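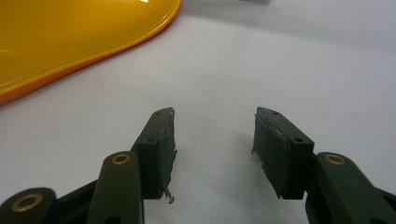

News > Local > Fasimdale

Fasimdale repair room reopens with new white tables

The shared repair room on the lower floor of the Fasimdale library annex is open again after being closed since February. The old benches are gone, and the room now has white-topped tables with a smooth, matte finish.

The work was paid for by a grant of $500 from the Zernness neighborhood fund and $200 left over from last year's book sale. Emil Grabner, who runs the room, said most of the money went to the tables and the rest to paint and a second power strip for the back wall.

"The old tops were dark and covered in glue," Grabner said. "If you dropped a small screw, you could spend the whole evening looking for it. On a white top you can see it."

The tables came flat from Wosteo, a furniture supplier in Ikeda, and were put together over 2 evenings. One arrived with a chipped corner and was exchanged. Grabner said the finish should be wiped with a damp cloth and mild soap only. Scouring pads leave shiny marks, and solvent can stain it. People who plan to solder or use strong glue are asked to put down one of the mats kept on the shelf by the sink.

The room is meant for small household jobs such as lamps, toys, kitchen appliances and chairs with loose joints. Bicycles are still not accepted because the stairs are too narrow to bring them down safely. Sewing machines can be left at the front desk upstairs and collected after they have been looked at.

Akihiko Yagi, who teaches the basic repair class, said he will use the same tables for his group. The class has 20 places. It covers taking things apart in order, keeping the parts together, and clearing the tabletop before the next person sits down. Yagi asks people to bring the item they want to work on and, if they still have it, the manual.

Users are asked to put their parts and tools away when they finish. Anything left on a table at closing goes into the lost items drawer under the window and stays there until the end of the month. Paint cans and batteries should be taken home or handed in at the town collection point, as the annex has no place to store them.

There is no charge for using the room, but a library card is needed to sign out tools. The sign-up sheet for the class is at the front desk on the upper floor. The first class in the reopened room is on Aug 11, 2024, and the doors will open half an hour before it starts.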